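Home & Garden Help > Laundry and Fabric Care > Wool and Knitwear

Storing hand-knitted wool sweaters over the summer after finding moth damage

Posted by Wainwright, Aug 26, 2020
2,435 views – 8 followers – Share

I would be grateful for advice on the proper storage of wool knitwear in a warm climate. My household owns a number of wool sweaters and cardigans, most of them knitted by relatives over a long period, and they are worn only in the colder part of the year. Until now they have been folded and placed in a cedar chest at the foot of the bed from spring until October.

On opening the chest last week I found small, irregular holes in 2 of the sweaters, both near the cuffs, and a fine gritty material along the fold lines. I did not find any live insects. The chest is old and has not been sanded or treated in the time we have owned it. The room is carpeted and is closed up for much of the summer.

I should like to know the following. Is a cedar chest sufficient protection by itself, or should it be given up altogether? Must every garment be washed before it is put away, including those worn only once or twice? Is freezing a safe method for hand-knitted items, and for how long should it be done? I would also appreciate guidance on whether plastic containers are acceptable, as I have read conflicting statements on the matter.

I do not wish to use mothballs. The smell is difficult to remove, and there are young children in the house.

Comments (2) – Report this post

Kilerska
Member – 311 posts

The damage described is consistent with the larvae of clothes moths or carpet beetles. Adult moths do not eat fabric. The larvae do, and they prefer areas that hold traces of skin oil, food, or perspiration, which explains why cuffs, collars, and underarms are so often affected. The gritty material is likely to be droppings, although the cast skins of carpet beetle larvae may also be present. The treatment of stored garments is much the same in either case.

With regard to the cedar chest, the scent of the wood may have some effect on very young larvae, but the effect weakens as the oils near the surface dry out. Light sanding will restore the scent for a time. It will not make an old chest reliable. What matters more is whether the lid closes tightly, and on most older chests it does not. A chest with a gap along the hinge should be regarded as a piece of furniture and no more than that.

All garments should be cleaned before storage, including those worn for a single afternoon. Hand washing in cool water with a wool detergent is suitable for most hand knits. The garment should be soaked without rubbing, lifted out with both hands under it so that the wet weight does not pull the stitches, pressed in a towel, and dried flat. It must be completely dry before it is put away. Thick ribbing at the hem and neck holds moisture longer than the body of the sweater and should be checked separately.

Items that cannot be washed may be dry cleaned. Ask for them to be returned without the thin plastic bag, or remove it on arriving home.

Freezing is safe for wool and is useful where larvae or eggs may already be present. Place each dry garment in a sealed bag, press out the air, and leave it in a household freezer set at 0°F for at least a week. Allow it to return to room temperature before opening the bag, as condensation will otherwise form on the fabric. Many people then repeat the process. A freezer that is opened often, or that is packed very full, will not hold the temperature well and more time should be allowed.

The chest must also be dealt with. Empty it, vacuum every joint and corner with a narrow attachment, and dispose of the vacuum contents outdoors. The carpet under and behind the chest should receive the same attention – this is the step most commonly left out, and it is a frequent cause of the problem returning the following year.

Was this helpful? Yes (46) No (1)

Fallen
Member

We just put ours in plastic tubs with lavender and have not had trouble. Lavender from the garden works as well as the kind sold in stores. Change it every year.

Was this helpful? Yes (3) No (9)

Hamari
Contributor – Fabric Care

I agree with the first reply in most respects and would add several points on containers, folding, and inspection.

Plastic containers with a gasket lid are acceptable for wool, provided that the garments are clean and fully dry when they go in. The conflicting statements you have read probably arise from the fact that plastic does not allow moisture to escape. In a damp basement, or where clothing has been packed too early, mildew may follow. A container kept in a bedroom closet at a steady temperature presents little difficulty. Attics should be avoided on account of the heat.

Lavender and cedar blocks may be included if the scent is pleasing to the household. Neither should be relied upon to kill larvae.

Hand-knitted sweaters should never be stored on hangers. The shoulders stretch, and the length of the body may increase noticeably over one summer. Lay the garment face down on a clean, flat surface of a good size, such as a made bed or a dining table, and fold the sleeves across the back.

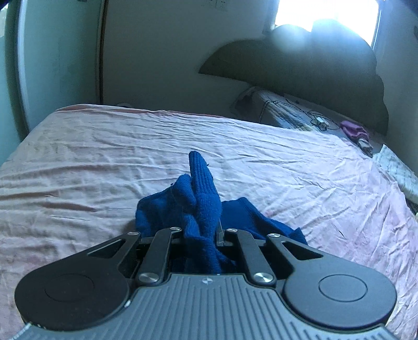
Fold the body once or twice, depending on the depth of the container, and place a sheet of acid-free tissue inside each fold if the wool is heavy. Heavier pieces belong at the bottom. Do not fill the container so full that the lid must be forced, as hard creases in wool are slow to come out.

Before packing, hold each piece up to a window or a lamp and look through the fabric. Thin spots and broken strands are much easier to see in this manner, and a hole that is caught at the size of a single stitch can usually be repaired invisibly with matching yarn. Where no matching yarn has been kept, a short length may often be taken from an inside seam. A damaged garment should be frozen and cleaned before it is mended, and the loose stitches should be secured with a safety pin or a few loops of sewing thread before it goes into the water.

For the 2 sweaters already affected, I would recommend keeping them apart from the others until they have been treated. Everything else that was in the chest should be treated as well, whether or not damage is visible. Eggs are very small and are easily missed on a textured knit. Wool blankets, felt hats, and items containing feathers or fur should be included. Cotton and synthetic garments are seldom attacked when clean, although larvae will pass through them to reach wool.

A pheromone trap, placed in the room during the warmer months, will show whether adult male moths are present. It will not control an infestation, and it gives no indication of carpet beetles. Replace it at the interval given on the package and note the date on the back.

I would also suggest opening the containers once in the middle of the summer. Take the garments out, shake them, and refold them along different lines. Larvae prefer dark places that are left undisturbed, and a room that is closed up for the season suits them very well. If the room must remain closed, it may be better to keep the containers elsewhere in the house.

Was this helpful? Yes (29) No (0)

Filed under: wool, moths, seasonal storage, hand knits

We use cookies to improve your visit. By continuing to browse this site you agree to our cookie policy.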